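How to record good grasping demonstrations with the hand gripper

Wimstead Student Robotics Club, notes for new members
Written by Siu-ming Lau, 4 August 2022

These notes are for members who join the kitchen task group. Our robot, Kettle, learns to pick up and place things from a table by copying what people do with the hand gripper. If the demonstrations are poor, Kettle will learn poor habits, and it is difficult to remove them later. I made most of the mistakes myself in February, so please read to the end before you start.

Before you start

Take the gripper from the shelf and close it two times without an object. Both fingers should meet evenly. If one finger arrives first, loosen the mounting screws, push the finger straight and tighten again by hand only. Wipe the camera lens with the soft cloth, not with your sleeve.

Check the free space on the recording laptop. Then open the task sheet and read the name of today's task. Write the name in the log exactly as it is on the sheet. Last season we had the same task with 4 different spellings, and I needed a whole evening to join them together.

Choosing and placing the object

Start with something that has straight sides and does not roll. Put it where you can reach it without bending your wrist too much. Other objects may stay on the table, and it is even better if they do, as Kettle must learn to choose between them. Move them a little between recordings, but never during one.

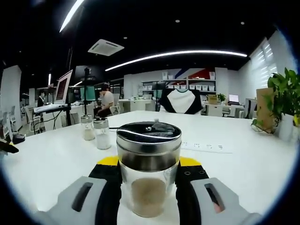

Glass is the material that gives our members the most trouble. It is slippery, it reflects the lamps, and people become nervous and squeeze too fast. Take a jar with a metal lid and some powder in the bottom, and bring one finger to each side of it, as low as you can without touching the table. Do not hold it by the lid. A shiny lid mirrors the ceiling lights, and when you tilt the jar the bright spots move across the metal, so keep it upright and turn slowly. If small shakers are standing to the left, plan your path so that you do not pass over them. Look also for cables on the table top and lift high enough to clear them.

Making the recording

1. Hold the gripper open and still, and press record.
2. Move to the object in one smooth path. Do not stop halfway to think.
3. Close the fingers slowly until the object is firm, then wait a moment.
4. Lift, carry, and put down gently. Open the fingers completely before you pull back.
5. Return to the start position and stop the recording.

If you drop the object or touch a neighbor object, stop and mark the recording as "failed" in the log. Please do not delete it. Musberg, our checking script, can sort it out, and we sometimes use the failures for testing.

How many do we need?

For the Clavley student competition we want 3000 good recordings, and 2000 of them should be with kitchen objects. One person should not make more than nine in a row. After this the arm gets tired and the movements become jerky, even if you do not feel it yourself. Change with your partner and write the log for a while.

When you finish

Copy the files to the club drive, run Musberg, and read the warnings. The most common one is "start not still", and it means that you moved before step 2. Put the gripper back with the fingers open, so the springs can rest.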